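Reading the Ground, session 5
Notes to go with the talk, D. Gavrilă
Rough copy, tidy version to follow after the field day

Recap from last time: scale, contours, why the 2000 survey sheet for Weldu is still the one we use. If you missed it get the notes off Desta Alemneh.

Today: edges. Where one kind of ground stops and another starts, and how you put that on paper.

1. What counts as an edge
Field wall, ditch, hedge bank, change of soil, change of crop. Also the top of a slope and the bottom of a slope (two edges, students always draw one). A path is two edges close together, but at our scale you draw it as one line and move on.

Hard edge = you could put your foot on it. Wall, kerb, quarry lip.
Soft edge = you walk through it and only know afterwards. Bog into pasture is the usual one. Bracken into heather.

Mark them differently. Solid for hard, dashed for soft. If in doubt dash it, somebody can firm it up later, but a solid line gets copied for ever.

2. Walking the line
Pairs. One walks, one books. Walker calls out each change of direction, booker writes bearing and paces. Don't swap halfway along a leg, your paces are not the same length. Check your pace before you go, on the long tape by the gate, both directions.

Longest leg on the Flimau side is 265 paces by my count, shortest hardly worth booking. Break the long one up. A bearing that is slightly out doesn't matter over a short leg and matters a lot over that one.

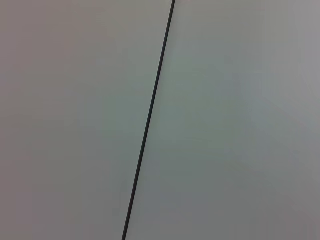 Straight lines. Be suspicious of them. Most old boundaries bend, they go round a wet patch or a big tree or someone's uncle's barn. A dead straight one usually means it was laid out on paper first and then dug, so look for a date. A slanting line with no joint or break in it and plain grey either side, like the one above, tells you very little without a north arrow, a scale and a note of what is on each side. So write on BOTH sides of every line you draw. Two words will do. "Rough grazing / oats". The Simard sheets do this well, have a look at the ones in the drawer.

3. Tone
If you are shading, keep it light. Two neighbouring areas should differ just enough to tell apart at arms length. Pencil first, wash later if at all. People go too dark in the first corner and then have to match it over the whole sheet. Test strip in the margin please.

Paper: the smoother pad, not the sugar paper, it eats rubber.

4. The Lelex problem
Parish of Lelex, plot 149. On the tithe map it has a ditch on the east. On the later sheet no ditch, but the boundary is in the same place. Filled in? Piped? Surveyor's mistake? We'll argue about it next session. Bring a reason and not just a vote. Clue: look at the field to the south, and which way the water would of had to go.

5. For the field day
Boots, clipboard, two pencils, compass if you own one. The lane floods at the bottom so come in from the top. Lunch not provided. We stop about 5.

Reading: the chapter on hedges and banks (photocopy, front desk). Skip the bit on dating hedges by counting species, we will do it properly later and the book is too sure of itself.

Homework: one boundary near where you live, walked and drawn, both sides labeled. One sheet. Name on the back, not the front.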